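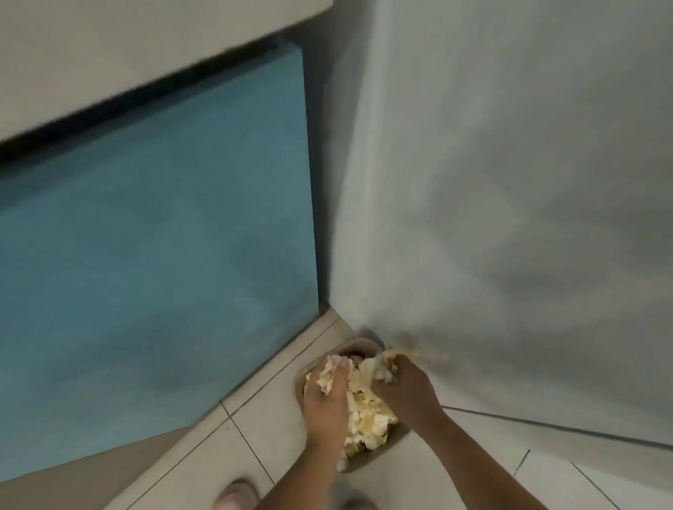 Blue panel beside a plain gray surface.

Prosser Home Sample Kit for Cause-of-Death Review

Sold by Zimedach, item 523. Ships to labs and licensed examiners only.

Every outfit in this trade claims its kit will "settle the question" for a family. We sell this one, and we wouldn't go that far. A sealed kit keeps samples in order and labeled. It can't tell you what a tired examiner missed, and it won't rescue a sample drawn too late.

What you get: 12 screw-top tubes, 2 tamper seals, a label sheet and a chain-of-custody form in plain English. The form is the best part. The tubes are ordinary tubes, whatever the old Prosser flyer said about them. 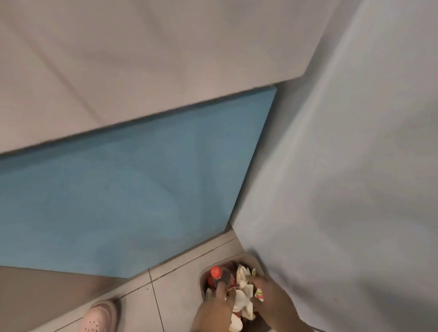
The maker also says the seals hold up in any weather. We have seen no test results for that, so keep the kit indoors until the courier comes. The Prutden version has a thicker box and costs more – we can't find another difference.

Price: $1,108 per case. Single kits are not sold. Opened cases can't be returned, and lab fees are separate. Orders leave our Pudthorpe warehouse. Ask your lab first whether it accepts outside kits, as some don't.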